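Why Robots Have Rules
Robots at Work, Part 3
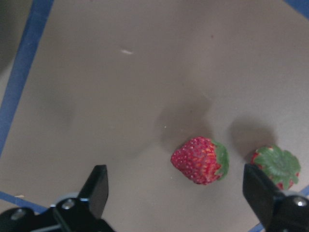 A robot that works near people has to follow rules. Some rules are written by governments. Some are standards, which are long lists of agreements that companies and engineers have worked out together. Others are good habits that one workshop has decided to keep.

Robots don't read the rules. People read them, and then they build the robot and set up its work area to match.

Where does the robot stop?

Every robot arm can reach a certain distance and no farther. Engineers work out that distance before they switch anything on. Then they decide which part of it the robot is allowed to use. This is called the work area.

A work area can be marked in different ways. Big factory robots often have a fence with a gate. If someone opens the gate, the robot stops. Small arms on a table may only need colored tape. Tape can't stop a robot, so the same limits have to go into the robot's program too. The tape is for the people. It tells them where to put things and where to keep their hands out.

At the Luston workshop, the rule is that nothing goes inside the tape except the things the robot is working with. No cups, no pencils, no phones.

How hard can it squeeze?

A gripper is a robot's hand. Many grippers have just two fingers that open and close. Two fingers can still pinch, so there are limits on how hard and how fast a robot may push when people are close by.

There is a limit for the object as well. A metal bolt can be squeezed hard. A strawberry can't – it bruises, and a bruised strawberry goes bad quickly. Hawi Negash sets up grippers at Luston. She starts with the lightest squeeze the gripper can make and goes up one small step at a time until the fruit doesn't slip. She writes down the number and the robot is not allowed to go over it.

Robots and food

If people are going to eat the food, there are more rules. The parts that touch it must be made from materials that are safe for food and easy to clean. Oil from the robot's joints must never drip on it. Screws and small gaps are a problem because bits of food can get stuck there. Fruit used only for practice should be kept apart from fruit for eating.

The stop button

A robot work area needs an emergency stop. It is usually a big red button, easy to reach and easy to hit. Anyone may press it, including visitors. You don't have to be sure something is wrong.

After a stop, the robot must not start again by itself. A person has to look first, fix the problem and then restart it.

Keeping a log

Kedir Endale keeps the log at Luston. By 5 March 2022 it had 183 pages. Each time the robot stops when it shouldn't, or drops something, he writes down what happened and what was changed.

Words to know

Gripper: the part of a robot that holds things.
Standard: an agreed way of making or doing something.
Work area: the space a robot is allowed to use.
Emergency stop: a control that stops a machine quickly.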